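Why do eggs need their own seats?

Eggs are amazing! A shell is thin enough to crack on the edge of a bowl, yet its curved shape spreads out a squeeze so well that it can protect a growing chick. 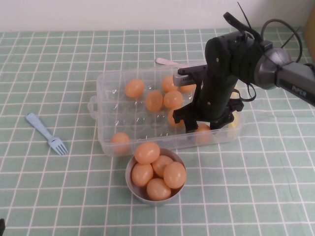

Egg boxes are full of clever dips. Each dip is round like the bottom of an egg, so the egg can't roll off and bump its neighbour. Clear plastic ones, with orangey-tan eggs showing through the sides, let you check for cracks before you even lift one out. Boxes can be made from squashed-up old paper too!

Now for the best bit: eating them. Crack 3 eggs into a bowl (ask a grown-up to help with the cooking), then grab a fork and whisk. The gaps between the prongs pull the yolk and the white through each other, over and over, until everything turns yellow.
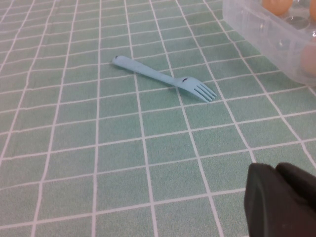
A light blue fork with four prongs.

Try counting your stirs. Can you mix the eggs in 18?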